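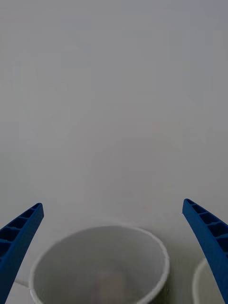 Lucian Toma
Restauro mesas y escribo sobre superficies de trabajo. Taller Fosanora

24 jun 2024

1/ Hilo largo sobre mi tema favorito del mundo: la mesa gris. Gris claro, lisa, sin una sola marca. ¡Qué gusto da mirarla, de verdad! Llevo años trabajando sobre tableros llenos de trastos y me he convertido, con todo el fervor del converso.

2/ Mi mesa de antes era un desastre entrañable. Botes de cera abiertos, lijas de todos los granos, facturas, dos tazas (siempre dos, una de ellas de la semana anterior). Para apoyar una pata de silla tenía que empujarlo todo con el antebrazo.

3/ El cambio empezó en septiembre, cuando perdí un tornillo de latón de una cómoda que había que entregar esa misma tarde. Apareció debajo de un catálogo de Stasiv. Tres horas buscándolo.

4/ Así que vacié la mesa entera. Todo al suelo. Y luego fui devolviendo las cosas a sitios que no fueran la mesa: estante, cajón, gancho. Lo que no cupo en ninguno de los tres se fue a casa de mi hermana, que todavía me lo recuerda.

5/ Sobre el color, que me lo preguntáis mucho: ¡gris claro, siempre gris claro! El blanco me cansa la vista a media mañana, y en el negro se ve cada mota de polvo. En el gris un tornillo oscuro salta a la vista y uno plateado también, si la luz entra un poco de lado.

6/ Y mate, por favor. Tuve una temporada un tablero brillante y acabé trabajando con el reflejo de la lámpara metido en el ojo. Lo cambié por uno mate de Cledotley y sigo encantado.

7/ Mi rutina de cierre, por si a alguien le sirve:
quito las herramientas primero,
paso un cepillo suave hacia el borde,
luego un paño de microfibra apenas húmedo,
y otro seco detrás.
Cuatro minutos. Pongo una canción y suelo terminar antes que el estribillo final.

8/ Ojo con los limpiadores perfumados. Dejan una película que no se nota hasta que pones encima una pieza recién barnizada y se queda pegada. Me pasó con un marco precioso y casi lloro. Agua, una gota de jabón neutro y listo.

9/ Ravindran Bhat me escribió ayer que él prefiere tenerlo todo a la vista, que si guarda el formón se olvida de que existe. Lo entiendo perfectamente. Le propuse un panel en la pared, con la silueta de cada herramienta dibujada a lápiz. Me ha contestado con un dibujo de su pared y ya va por el segundo panel, ¡qué maravilla!

10/ Otra cosa que me entusiasma: una superficie lisa, sin juntas. Las juntas se tragan el serrín, la cola, las virutas finas, y luego hay que ir con un palillo. Si podéis elegir, una sola pieza aunque sea más pequeña.

11/ Para los que tenéis la mesa en el salón y la compartís con deberes y cenas: una bandeja grande. Todo lo vuestro vive en la bandeja, y cuando toca cenar se levanta y se va. Yo lo hice así durante mi primer año, en un piso donde la mesa hacía de escritorio, de comedor y de tabla de planchar.

12/ El primer hilo que escribí sobre mesas tuvo 337 respuestas y las leí todas, algunas dos veces. Mandadme las vuestras, ordenadas o no. Me interesan sobre todo las de costura, que de telas no sé nada y sospecho que ahí el gris no funciona igual.

13/ Añado una que se me olvidaba: fieltro bajo las patas de todo lo que apoyéis. Los círculos adhesivos vienen en bolsas de 100 y duran una eternidad. Mañana os cuento lo de los cajones, que tengo mucho que decir sobre cajones.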